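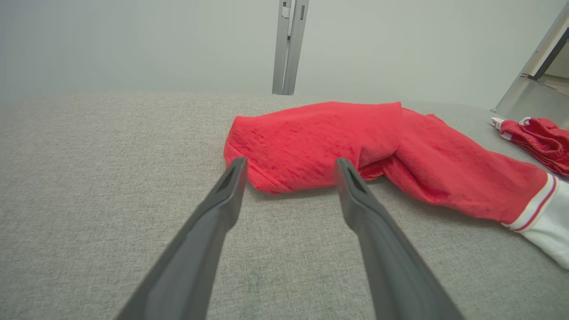

4. Filing a grievance record

This section covers the entry of a new dismissal or discipline grievance in Plukis. It applies to staff associations and to employer-side labor relations offices. Appeals against a hearing decision are covered in section 5.

Before you start, you need:
- a user account with the role Case Clerk or higher
- the member's service number
- the written notice of dismissal or discipline, as a PDF file

4.1 Creating the record

1. Open Cases and select New Grievance.
2. Enter the service number. Plukis fills in name, rank and unit from the personnel table. If the rank shown is the rank after a demotion, select Rank at Notice and correct it by hand.
3. Choose the grievance type. For a dismissal during a probation period, choose Release, not Dismissal. The two types use different hearing calendars.
4. Enter the date on which the notice was served, in the form 5 June 2019. Do not enter the date printed on the letter unless both are the same.
5. Attach the notice. Files larger than 300 MB are rejected without a message in the current release.
6. Select Save as Draft.

Note: A draft has no case number and does not stop the filing clock. The clock stops only when the record is submitted (see 4.2).

4.2 Submitting

1. Open the draft and select Check. Missing fields are marked in the left column.
2. Assign a second reader. The second reader must not be the person who created the draft.
3. When the second reader has signed off, select Submit. The case number appears after almost 55 seconds on a standard installation.
4. Write the case number on the paper file.

Caution: After submission, the service date and the grievance type are locked. They can be changed only by an administrator, and each change is written to the disclosure log. The log is open to both parties.

4.3 Restricting access

Records that name a witness or a confidential source must be set to Restricted before submission. Open Access, remove the group All Clerks, and add named users one by one. Up to 4 named users are allowed per record - the second reader counts as one of them.

Restricted records do not appear in search results or in the monthly report. To find one, enter the full case number.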